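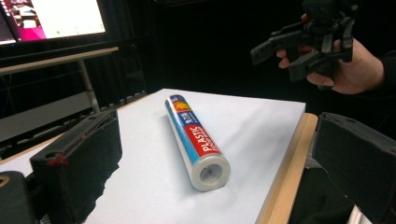 Frischhaltefolie auf dem Tisch, Thread über Teigruhe folgt

Start Entdecken Mitteilungen Lesezeichen Profil

@teigundtratsch · Mai, 22:40 Uhr

So, ich hab's versprochen, jetzt kommt der Pizzateig-Thread. Vorsicht, wird lang, ich hab Kaffee getrunken und kann eh nicht schlafen.

Angefangen hat das alles mit einer Pizza bei Bavitz, dem kleinen Laden hinterm Bahnhof. Der Rand! Diese Blasen! Ich hab zu Hause sofort losgeknetet und es kam ein Knäckebrot mit Tomate raus. Trotzdem gegessen, klar.

Mein Fehler war die Hefe. Ein ganzer Würfel auf ein Kilo Mehl, weil das halt so auf der Packung stand. Inzwischen nehme ich 2 Gramm frische Hefe und lasse den Teig dafür ewig in Ruhe. Ja, zwei. Nein, da fehlt keine Null 😄

Mehl: Ich hab mich durch so einiges durchprobiert und bin bei dem von der Schumacher-Mühle hängengeblieben. Hat 13 Prozent Eiweiß und verzeiht mir, wenn ich beim Wasser mal wieder nicht richtig hingucke. Mit dem normalen 405er geht's auch, der Teig läuft dann nur schneller breit.

Wasser kommt direkt aus der Leitung, kalt. Bitte nicht lauwarm, wenn der Teig eh über Nacht in den Kühlschrank soll! Ich mach 60 Prozent, also 600 Gramm auf ein Kilo Mehl. Wer sich mehr traut: gerne, aber heult mir nicht die Mentions voll, wenn alles an der Arbeitsplatte klebt.

Salz erst zum Schluss rein. Ob das wirklich was bringt, darüber streiten sich die Leute im Purkero-Backforum seit Jahren und ich lese da echt jeden Beitrag mit. Ich mach's einfach aus Gewohnheit.

Kneten tu ich von Hand, bis mir die Arme wehtun, dann Pause, dann nochmal kurz. Nach der Pause ist der Teig plötzlich ganz glatt und freundlich, das ist jedes Mal mein liebster Moment (ja, ich rede mit ihm).

Dann ab in die Schüssel und gut abdecken. Da war ich am Anfang total schlampig, nur ein Geschirrtuch drüber, und am nächsten Tag hatte der Teig eine Haut wie alter Pudding. Die kriegt man auch nicht mehr weggeknetet, das gibt so harte Bröckchen, und beim Ausziehen

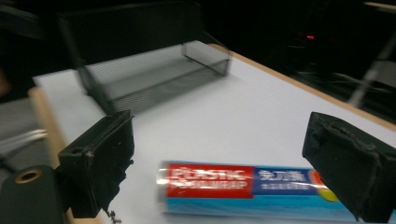

reißt er genau an den Stellen ein. Also: Folie direkt auf den Teig, leicht geölt, oder eine Dose mit Deckel. Ich hab mir irgendwann die runden Dosen von Mindis geholt, eine pro Kugel. Nehmt die größeren, der Teig geht auf und drückt euch sonst nachts den Deckel hoch. Fragt nicht, wie mein Gemüsefach aussah.

Im Kühlschrank bleibt er bei mir 3 Tage. Nach einem Tag ist er okay, am dritten schmeckt er richtig nach was! Länger hab ich auch schon gemacht, da wurde er mir zu sauer und ziemlich schlapp.

Rausholen bitte rechtzeitig. Kalter Teig zieht sich beim Formen dauernd wieder zusammen, da könnt ihr drücken, wie ihr wollt. Ich stell ihn raus, wenn ich mit der Arbeit fertig bin, und geh dann erst mal duschen und einkaufen.

Und kein Nudelholz!! Von der Mitte nach außen drücken, den Rand in Ruhe lassen, fertig. Wird am Anfang nie rund, meine sahen lange aus wie Landkarten.

Ofen auf volle Pulle, Blech mit vorheizen. Einen Stein hab ich immer noch nicht, bin zu geizig.

Soße kommt in einen eigenen Thread, da muss ich weiter ausholen. Wer Fragen zum Teig hat, rein damit, ich antworte morgen in der Mittagspause.

Ach so, Nachtrag, weil's schon zweimal kam: Ja, mit Trockenhefe geht's auch. Nehmt dann ein Drittel von der Menge, und wer keine Feinwaage hat, nimmt eine kleine Prise und wartet einfach, bis sich was tut.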